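Gripper check time again! I spent most of Friday on the arm in the Gidlow cell, which had started closing a little lopsided - the right finger kept getting there before the left. Xiuying Ye spotted it first. I backed out the screws on the linkage posts, cleaned everything, put it back together and ran 53 open-and-close cycles with nothing between the fingers. Much better. Next up is the bottle and cup set, and please, if you hear clicking, stop and come find me!
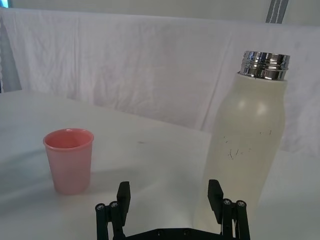 Fingers open beside the cream bottle, pink cup to the left.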